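Home | Ask | Browse | Members | Sign in

Teaching by hand or by remote: which one for a cup task?

Rosalind Holloway

Hello everyone, and thank you in advance to whoever has the patience for this. I look after a two-arm setup at Psarras, and I've been asked to teach it a cup task: pick up one cup, bring it over to the other, tip, put it back down where it came from. Simple for you and me! I've been taking hold of the arm and walking it through the motion, and I now have 232 demonstrations saved. The trouble is that the trained arm gets to the cups nicely and then dithers between them, opening and closing a little, as if it can't make up its mind. Sometimes it goes for the wrong cup altogether.

A colleague tells me I should drop the hand guiding and drive both arms by remote control instead. Before I throw away a month of work (I started in April), is he right? And does it matter where the cups stand? I have been setting mine down wherever my hand happens to land.

Priya Ostrowski

Hi Rosalind! I went through almost the same thing, so let me ramble a bit, and I hope some of it helps.

My first guess is that your hands are in the recordings. When you hold the arm, the wrist camera catches your sleeve or your fingers now and then, and the arm learns to lean on them. When it runs alone they're missing, and it gets lost at exactly the spot where you used to steady it. Driving from a pair of hand controllers on the other side of the room cured most of that for us. It's slower at first, and you will feel terribly clumsy, but stick with it for a few days.

My second guess is the cups. Look at your own wrist views and ask whether you could choose the right cup from that view alone. We use one blue and one pink, and even so they overlap a little once a gripper gets down near table height: 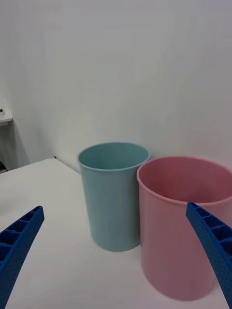
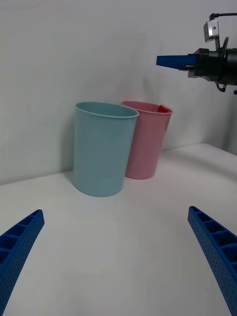 Sornulano Shared Robot Lab, Remote Teaching Group

In the first view it's the pink cup that comes in front, and in the second it's the blue one. If all your demonstrations have the same cup in front, the arm may well be learning "go to the near one" and paying no attention to color. So do move the cups around, but do it on purpose. We keep a list of starting spots and work down it, swapping left and right as we go.

One more thing, and then I'll let you go. Pause for a moment with the fingers open before you close on a cup, but keep the pause short. I used to stop and think there, for ages, and our arm faithfully learned to stop and think too.

Wendell Escobedo

Go remote. Hand guiding is fine for one arm, but with two you run out of hands.

Angelica Buenaventura

I'd like to put in a kind word for the old demonstrations, Rosalind. Please don't delete them! Play a few back first and sort out any where you hesitated or changed your grip halfway. We kept our hand-guided set, added 506 remote ones, and trained on the two together. The mix did better for us than the remote set alone, though I can't promise you'd see the same.

I agree with Priya about swapping the cups. I'd only add that you should decide how the arm is told which cup to take. If it's always blue, fine, stay with blue. If it changes from one run to the next, that has to be saved along with each demonstration, or you're asking the poor thing to guess.

Related posts
Controller drift after a long session
How many demonstrations before the first training run?
Saving two wrist cameras at the same rate
Windari hand controllers: left and right swapped
Throwing out bad takes without losing your place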